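Notebook, gripper bench
16th April

Continuing the comparison of the Auer two-finger and the Grelteck adaptive on soft goods. Same arm, same controller, same wrist camera mount for both. The Auer went through its set before the October rebuild, so its numbers are from the old log and need a rerun before anyone quotes them.

Setup

Force limit set to 14 N on the Grelteck. Approach speed 500 mm/s in free space, then slow for the last part of the descent. Camera exposure locked. With auto exposure on, the pale table pulls everything down and dark canvas goes to one flat tone, which ruins the rim detection.

Object for this block: canvas shoe, dark blue upper, white lining, crumpled translucent packing in the opening. Grasp type is inside-outside, one finger in the shoe and one against the outer wall. Grasp point is picked from the wrist view only.

Frame 646 is the one to look at for finger placement. 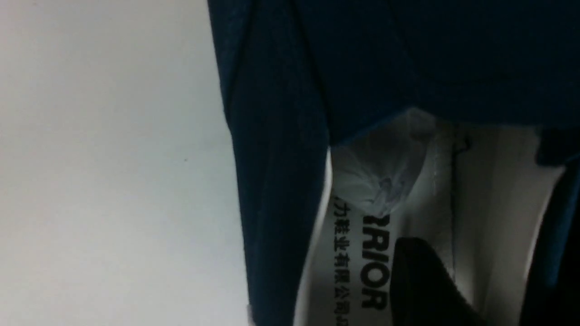 Notes on the camera

1. Insole print is a usable landmark. The RIOR end of WARRIOR is in clear black on white, and the small line of Chinese characters next to it also gives corners. Matching on print held up better than matching on the rim.

2. The black fingertip is a large dark blob against the lining. The segmenter merges it with the lettering when the two get close. Need a finger mask from the joint state, applied before the print matcher. Vitolwood branch has one but it assumes the Auer tip shape.

3. The packing has highlights and folds that the depth filter does not like. Three runs out of the block returned holes there. Leave it in for now, the Nomham parts will come packed the same way.

4. The folded upper throws a deep shadow. The seam is still readable in it at the locked exposure. Do not lower gain further.

Grelteck against Auer, so far

Curved tip slides down the lining without catching the stitching. The Auer's square tip caught often enough that we added a tilt to the approach. Closing is slower on the Grelteck and the position readback is coarser near full close.

To do

Rerun Auer with locked exposure.
Port the finger mask.
Repeat the block with the shoe turned end for end.
Check cable slack at the wrist before the long run.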